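Worn pads, not software, blamed for gripper's dropped tins

A hand-held gripper that spent most of October letting go of things has been put right with a set of new pads, a dab of threadlock and a maintenance sheet that someone will now be expected to fill in.

The tool, known at Lelari as Number 2, is one of the firm's pairs of hand-held jaws. People carry them about ordinary rooms and pick up ordinary objects, and the recordings are later used to teach robot arms to do the same. Number 2 had been teaching them to drop things.

Nazma Mondal, who looks after the tools, said the first complaints were about tall, smooth items: canisters, jars, anything with a shiny side and a bit of weight at the top. The jaws closed, the item rose a little and then it swung round like a pub sign.

"We had three meetings about the software," she said. "Very good meetings. Then I ran my thumb over the pads."

The ridges on the left pad had worn almost flat. The right one was better, but a pivot screw behind it had backed out far enough for the jaw to close at a slight angle, so that one corner of the pad was doing all the work. The log showed 774 grips since the pads were last changed. Lelari's own guidance says they should be swapped well before that, and the guidance had been in a drawer.

Both pads were replaced on Thursday morning with ridged blue ones from Texier, which supplies them in bags and does not, Mondal noted, supply them in small bags. Each pivot screw was taken out, cleaned, given a spot of threadlock and put back just tight enough for the linkage to move without wobbling. The lens was wiped as well, with a proper cloth this time.

Checks after a pad change are done on a table laid with whatever is to hand, on the grounds that a bare bench flatters everybody. A cooling towel in its canister is now a regular, being tall, glossy and keen to lean.

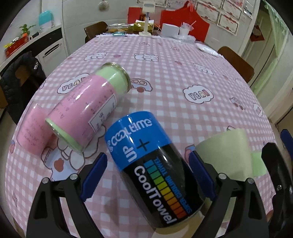
What gets checked now

The new sheet runs to a single page. Before each session the user opens and closes the jaws slowly, watching for one side to arrive before the other, then presses a fingernail into the pad ridges. If the nail slides, the pads come off. Screws are looked at weekly and tightened by hand, never with the powered driver, which Mondal has taken home.

Pads are also to be wiped with a damp cloth and left to dry before use. Hand cream was found on the old set. No one has come forward.

Nusrat Weerasinghe, who sorts the recordings, has the less enviable end of the repair. She has set aside 203 clips made with Number 2 while the screw was loose and is going through them to see which can be kept. So far 73 have been marked as fine. Several others show a jar leaving the jaws with what she called "real commitment".

"A dropped jar isn't useless," she said. "It's only a problem if it's labelled as a success - and some of these were labelled by optimists."

The remaining tools will get the same treatment over the next few weeks, starting with the pair on loan to Vurum, where staff report no trouble at all. Mondal has asked them to send it back anyway, along with its log, if they have been keeping one.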